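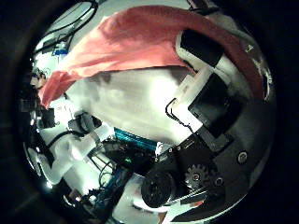
图 4-1 腕部相机视角:粉色布料与夹爪一侧的结构、线缆和电路板

# 第四章 钱花在哪儿:设备采购与预算

我第一次给实验室做设备预算,表格里只有三行:机械臂、夹爪、电脑。填完还挺得意,觉得自己干净利落。后来那一年里,我补交了十五张采购申请(多数是线缆、螺丝、转接板这一类小东西),财务那边看见我就叹气。所以这一章我想从小东西讲起,大件反而放到后面。

先翻回去看图 4-1。做布料操作的人对这种画面应该很熟:布占了上面一大片,剩下的地方挤着黑色方块、白色支架、一条青蓝色的排线,还有一块亮着小绿灯的电路板。我每次带新同学做预算,都让他们先盯着自己设备的这种近景看五分钟,再打开报价单。你会发现报价单上写的是“末端执行器,一套”,而眼前是齿轮、滚轮、螺钉、线,每一样都可能单独坏掉,也都可能单独缺货!

## 4.1 先问任务,再问型号

我见过太多人反着来:先看中一台机械臂,再回头想它能干什么。我自己也干过。当时看上的是 Grevbridge 的一款中型臂,负载漂亮,样册也漂亮,买回来才想明白我们要抓的是布。布轻得很,负载根本用不上,真正为难的是它软、会垂、会挡住相机。你看图里那块布,有一角就垂下来,盖住了左半边的一部分。这种遮挡会直接影响你该买几个相机、装在哪里,而这些钱跟机械臂的负载一点关系都没有。

所以我现在的习惯是,预算表的第一页不写任何型号,只写任务:要动的是什么东西,多大,软还是硬,一小时要做多少次,做错一次的代价是什么,谁来收拾。这一页写不满,后面就先别填。有学生嫌麻烦,说项目下个月就要报了,哪有时间。我的回答一般是:那更得写,你报上去的数字要跟着你好几年呢。

## 4.2 四个口袋

我喜欢把预算分成四个口袋,名字很土,但好记。

**本体。** 机械臂、底座、控制柜。价格最透明,供应商最愿意跟你聊,也最容易让人一上来就花过头。

**末端。** 夹爪、腕部相机、支架,以及把它们接到一起的所有线和板子。如果像图 4-1 那样,电路板和排线离抓取的地方很近,请顺手想一想防护:布料会勾到什么,线弯折的时候往哪边走,拆下来换一块板要拧几颗螺钉。这些问题在询价阶段问,供应商会很有耐心;付了尾款再问,就看运气了。

**周边。** 工作台、照明、围栏、急停、网络、存储。照明尤其容易漏掉。图里那片白色表面(多半是台面)白得发亮,细节几乎都淡掉了,换成你要在这样的台面上找一块浅色布的边缘,算法的同事多半会来找你谈灯的事。灯和台面垫加起来花不了多少,可要是没列进去,就得另走一次流程。

**人和时间。** 安装、培训、调试、维修等待。我认识的很多老师不肯把这一项写进设备预算,觉得不像“设备”。可是机器停着的那几周,工资照发,场地照占。

我们组最近一次立项,末端这个口袋占了总额的 40%,评审的时候被追问了半天。我把备件清单摊开一条一条讲,最后一分没砍。(顺便说一句,清单要打印出来带着,投影上字太小,没人看得清。)

## 4.3 备件:买几个才算够

这是我被问得最多的问题,也没有统一答案。我自己的算法很粗:先看交货期,再看坏一个会不会全线停,最后才看单价。

拿 Nelach 的夹爪驱动板来说,我们当年询价是 1,846 元一块,交货期十一周。单看价格,你可能觉得坏了再买也行;把十一周放进去,味道就变了。一个学期才多长?我们后来买夹爪时就多带了两块板。至于齿轮、滚轮这类会磨损的零件,我倾向于跟主机同一张订单买,型号批次都一致,报销也只走一次。

线缆单独说几句。排线在采购单上常常连名字都没有,混在“附件若干”里面。请把“若干”两个字划掉,换成长度、接口和数量。我当年有一张单子没划,收货时箱子里只有一根,还短了一截,跟 Joo 的销售来回扯了很久,人家态度很好,可合同上确实写的是若干。

## 4.4 本章的案例

接下来几节我们会跟着一个叫 Stalludex 的布料整理工位走完整个采购过程:从一月提需求、写任务页开始,到询价、比价、谈备件,再到验收。我会把当时的几版预算表都放出来,包括写得很难看的第一版。读的时候建议你手边放一张自己的表,边看边改,铅笔就行。

下面先从任务页写起。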